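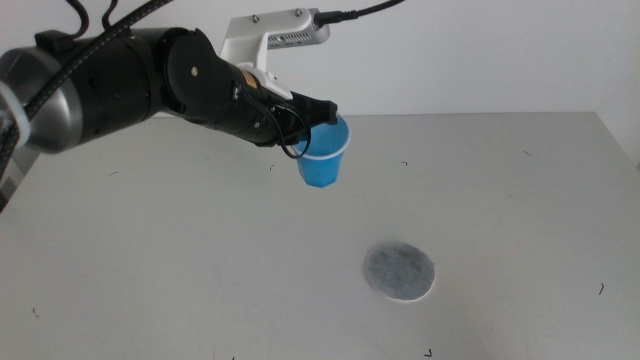 Evening classes at Rustthorpe's adult learning centre will move to Havham Road from 11th December, after the council agreed a new lease on the former insurance offices there.

The centre has been on Leiva Street for 67 years, but the building's heating failed in July and the cost of replacing it was more than the council was willing to pay. Daytime courses moved out at the end of the summer and have been held in borrowed rooms at the library and the sixth form college.

The lease runs for five years, with an option to extend it for a further three. The council has not said what it is paying in rent, but a report to members described the terms as being within the money already set aside for adult education.

Classes in book-keeping, Spanish, English for new arrivals, upholstery and basic computing will start in the new building straight away. Pottery will not restart until the spring, as the kiln needs its own electricity supply and the work has yet to be put out to tender. Learners who have already paid for pottery can ask for a refund or keep their place.

Fees will stay the same until the end of the school year. People on certain benefits will continue to pay a reduced rate, and English and maths courses up to GCSE level remain free to most adults who do not already hold the qualification.

Parking was the main point raised by residents when the plans went on show. The Havham Road site has a small car park at the rear, which will be kept for staff and blue badge holders on class nights. Other visitors are being asked to use the pay and display behind the market, where charges end at 6pm. The number 2 bus stops outside the building and runs until late evening.

A request for a pedestrian crossing near the entrance has been passed to the highways department. It is expected to carry out a traffic count once the classes have settled in.

The future of the Leiva Street building has not been decided. Developer Tavurov has asked to look round it, but no offer has been made and the council says any sale would have to go before a full meeting.

Enrolment for the January term is open now at the library's front desk and on the council website. Learners already on a course do not need to enrol again and will be sent their new room numbers by text or letter.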